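Writing down the bench rules

I have been putting off this post because rules are dull to read, but I've been asked for ours twice since December and it is easier to link to something. These are the working rules for the two-arm bench at Ruseck. They started as a page of notes by Natália Aguiar and have grown since then. I've added a few comments where people tend to argue.

The first rule is about the reset. Before any run, the arms go to their rest pose and the items go where the layout sheet says. You do it from the sheet, even if you did the same layout ten minutes ago. We once lost 50 runs to a tray that had crept towards the rail a little each time, and I was the one doing the resets.

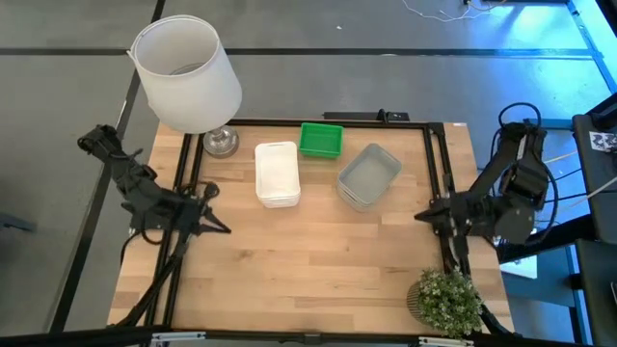 Basins, green tray, lamp and plant on the table, with an arm on either side.

Second, hands stay outside the rails while the motors are powered. If something falls over, you stop, say "stopped" out loud, wait for the other person to say it back, and then reach in. It feels silly for the first day or so. At Mulitz they use a light instead of speaking, which I'm told works well, but we share a noisy room and I prefer a voice.

Third, breakable things are allowed, but only if they are on the sheet. I know some groups ban glass outright. My view is that a robot meant for homes has to work near lamps and vases sooner or later, so we lower the speed limit to 30 per cent of normal and carry on. If you want to bring in something new, write it on the sheet first and get a second person to initial it.

Fourth, cables. Check them at the start of each session by moving every joint slowly through its range by hand, motors off. You are looking for anything that pulls tight or rubs.
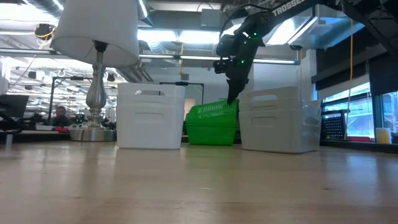

The fifth rule is the one I get the most complaints about. Every stop gets logged, including the ones that seem too small to bother with. Our log is at entry 1139 and most of them are one line long. "Gripper touched rim, stopped, reset" is fine. What I don't want is a blank week, as I can't tell that apart from a week when the log was forgotten.

We do not have a rule about how long one person can run the bench. Makokha sets a limit and I think we should too, but we haven't agreed a number. I'd go for 50 minutes and then a swap.

The sheet template still has the old Vemance header on it. Ignore that, the contents are current as of 12 August 2026. If you use any of this and change it, I'd like to see your version.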